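Ticket 123 – Harness kits: tangled leads and mixed-up connectors
Category: Bench and packing
Product: Killeck harness kit, blue and white twisted pair
Status: Open, waiting on parts

Opening message

Hello again, and thank you for being so patient with us last time. We have been putting the Killeck kits together since August, and on the whole it has been a pleasant job, but the harnesses are driving us a little batty. They arrive in a bag, we tip them out, and by the time we have found the right end the other ends have wandered off into each other. Twice now a kit has gone out with a harness that wouldn't reach, and both times the customer found a branch still doubled back on itself under the sleeve. I'd love to hear how other benches handle this, or whether there is a proper way to fold them that we missed in the instructions.

We started by laying one harness on a piece of white foam, so the little plugs wouldn't skate around. It does help. The blue and white pairs show up nicely against it, and you can find the black sleeve at a glance and work outward from there.

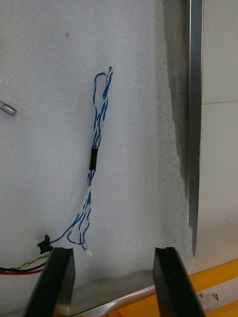

Photo: Ní Chonaill bench team

The trouble on the foam is the black connector. Ours had blue wires going in on one side and a yellow-and-green pair, a black and a red coming out on the other, and it is very easy to pick the whole lot up as if it were one piece. One of us did exactly that and then spent a good while hunting for a branch that was never on the drawing. Should that joint be opened before packing, or does the colored set travel with the harness? The parts sheet only says "lead, assembled," and I have read it more times than I'd care to admit.

Reply from Londotix support

Thank you for such a thorough message, it makes our side of things much easier! The colored set is a test lead. It should come off before the harness goes in the bag, and I'm sorry the parts sheet is so vague about it. I have asked for that line to be rewritten. Please press the latch and pull on the connector body, never on the wires.

Could you also tell me how the rest of the table is laid out? Tangles very often begin a step or two before the bagging, and I would rather ask a nosy question than send you off to try the wrong thing.

Follow-up from the bench

Not nosy at all. We used to work out of one big box, and last month we went over to separate trays, which has calmed everything down a good deal.

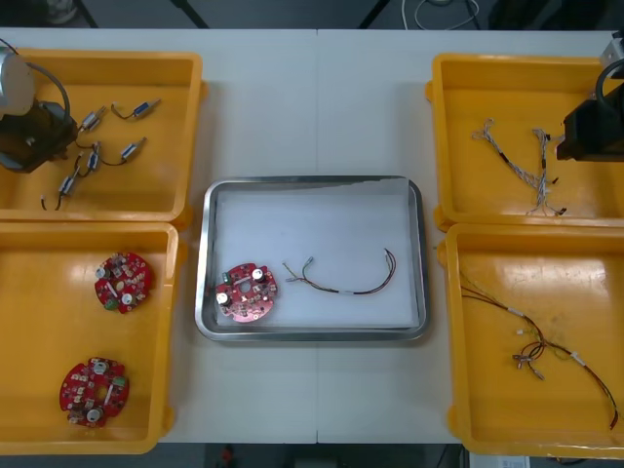
Sorting by part was our first big improvement, and I wish we had done it in the spring. The short leads used to end up wound through the harnesses, and pulling them apart took longer than the packing did. Now the small silver pieces with the thin black wires have a yellow tray to themselves, and the round red boards sit in the one next to it, where nothing can hook on a capacitor. The steel tray stays in the middle where either side can reach it. I will say the silver pieces still manage to knot themselves together a bit, so if you have a trick for those as well, I'm all ears.

The harnesses are the last holdout. We tried laying them out full length on the flat back surface of a yellow tray, above the ledge, and going branch by branch from the sleeves.
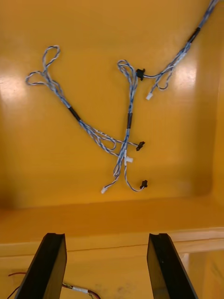
It is slower than I hoped. With 18 to a batch we lose most of a morning, and there are 1000 kits on the Vakeneo order, so you can see why I am fretting.

Reply from Londotix support

You are very close, I think. Please try this on the next batch:

1. Find the sleeves first and line them up side by side.
2. Shake out any loop above a sleeve before touching the ends.
3. Bring the white connectors to one side and the black ones to the other.
4. Fold once at the sleeves and put on a paper band.

For the silver pieces, a loose twist tie on each lead is plenty. I'm sending 4 packs of paper bands at no charge – please leave the ticket open until they arrive and let me know how the fold works out.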